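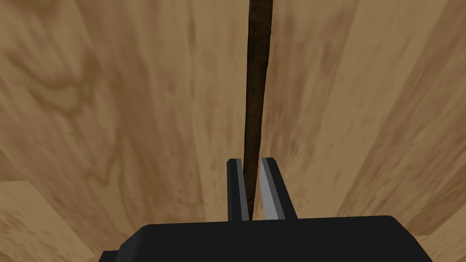
Radomír Holub wrote:
The method note leaves one matter open. If the policy was trained only on straight, uniform rods, the success rate for irregular sticks should be listed separately. As it stands, the summary table merges them.

sviklund wrote:
The observation is fair. The simulated set comprises more than 600 grasps, and the irregular sticks form one of its 3 object classes. A separate table will be added to the Cidance report. The stick shown tapers to a narrow point between the fingers, and it is this type of shape on which the two grasp planners differ most.

Torvik_lab wrote:
We would question whether the difference is a property of the planners. In our own runs the contact model accounted for most of it. When friction was varied over 6 settings, the ranking of the planners changed twice. We did not see this with straight rods.

sviklund wrote:
Friction was held fixed in the August runs, as stated in section 7. The purpose was to compare planners under one contact model. No claim is made about other models.

Radomír Holub wrote:
Then the title of the report should say so. "Robust grasping of thin objects" will be read as a wider claim by anyone who does not reach section 7.

dindel_reader wrote:
I do not agree with the previous post. A title cannot carry every condition. The abstract states that all results are from simulation, and that is sufficient for a preliminary report. I would be more concerned about the scoring rule, which treats a grasp near the tip the same as one near the middle.

Torvik_lab wrote:
Seconded as regards the scoring rule. Our position on friction is unchanged.

sviklund wrote:
The scoring rule will be reviewed together with the Sistov group. The title remains under discussion. Members wishing to repeat the friction test may request the settings file by private message.

Solveig Viklund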